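Zotport Twin Arm Kit

Last updated: 6 Aug 2018

Two small arms, one mounting bar, and a parts list that claims you can put it together in a weekend. It took me 9 evenings in the shared shop, and I already owned the tools. The kit is fine. The pitch is a bit much.

"Desktop precision" is the phrase on the box. I would wait for someone to measure it. The joints feel solid, the screws are cheap, and the manual skips page 20 entirely. 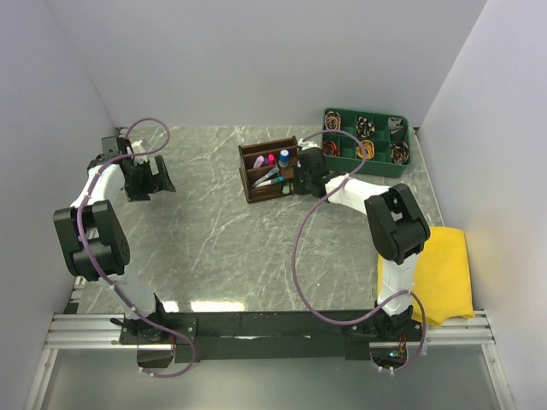 Cable management is where I'd take points off. Zotport includes no clips at all, so you are on your own – Mukeck sells a pack of 54 that mostly fit. On my build the purple cables still loop loose along both arms, and the right one crosses the front of the cord tray. Budget for sleeves before you order.

Related items
Lavoie bench rail
Mukeck cable clips, pack of 54
Tarkov gripper pads

Contact | © 2018 | Back to top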